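Support > Kitchen appliances > Steamers > Ticket 434

Buns sticking to the basket and soggy on top
Opened by: Ulises Castaño
Handled by: Hideaki Murakami
Status: Solved
March 2023

Ulises Castaño wrote:
Hello! First off, I love this steamer. I bought the Cekuvis for the break room at our Petorgate site and it has had buns in it nearly every day since. Two problems though, and I'd love to get them sorted before I cook for my sister's lot.

1. The buns stick to the steel. I lift one and the bottom skin stays behind in the holes.
2. The tops come out with wet, see-through patches, and one or two look as if they've sunk.

I make them from scratch (200 g flour, dried yeast, a spoon of sugar, warm milk) and steam them from frozen or fresh, same trouble either way. Twelve minutes with the lid on. I've tried oiling the basket and it helped for one batch and then didn't.

Hideaki Murakami replied:
Hi Ulises, what a lovely thing to have going in a break room! A few questions. How much water are you putting in the base? Are you using any paper under the buns? And when the time is up, do you take the lid off straight away? A photo of how you lay them out would help too.

Ulises Castaño wrote:
Water up to the top line, always, I didn't want it boiling dry. No paper, straight on the metal. And yes, lid off the second it's done, I can't wait! Picture attached, with the lid and the plate where I usually put them.

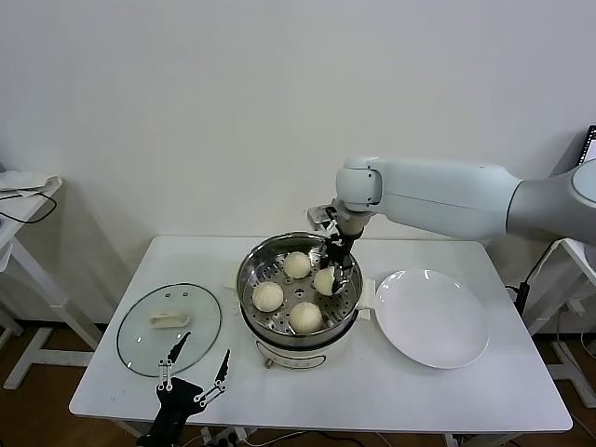 Attachment 1: steamer on the table, buns in the basket, lid to the left

Hideaki Murakami replied:
Great, thanks, very useful. The spacing is fine for four buns and I wouldn't crowd in any more than that. Those pleats are coming on nicely as well!

I think you've got two separate things going on. The wet patches are drips. Steam gathers on the inside of a glass lid, runs together and drops on the dough. The sinking is more likely the sudden cold when the lid comes off. Please try this:

- Fill to the lower line, not the top one. For twelve minutes it's plenty.
- Wrap the lid in a thin tea towel, corners tied up over the handle so nothing hangs near the base.
- Put a square of baking paper under each bun, a bit wider than the bun. Leave some of the holes clear or the steam can't get up.
- Switch off, tip the lid open a finger's width and leave it five minutes. Then take it off.
- When you do put the lid down, lay it away from the plate. Any drips from the rim will make the bottoms gluey again.

Ulises Castaño wrote:
Did the lot last night, apart from the tea towel (mine are all enormous). Sticking is completely gone, I'm thrilled, they slid straight off the paper! Tops much better, no sinking, but one bun still had a wet spot the size of a coin.

Hideaki Murakami replied:
Brilliant! That last spot will be the towel, or the lack of one. Kiyoshi Fukuda on our bench uses a cotton napkin and swears by it, so anything thin and clean will do. Have a go and let me know.

Ulises Castaño wrote:
Cut an old pillowcase down to size. Perfect batch, dry and fluffy all over, and then a second one because people kept turning up. Trying red bean next. Please close this, and thank you both so much!

Hideaki Murakami replied:
Closing now. Red bean is my favourite, do go easy on the filling or the pleats open up.

Related tickets
Lid handle has worked loose
White scale in the base after a month
Can I steam fish and buns together?
Sikder rice pot: timer clicks but won't start
Rito basket, does it fit the Cekuvis?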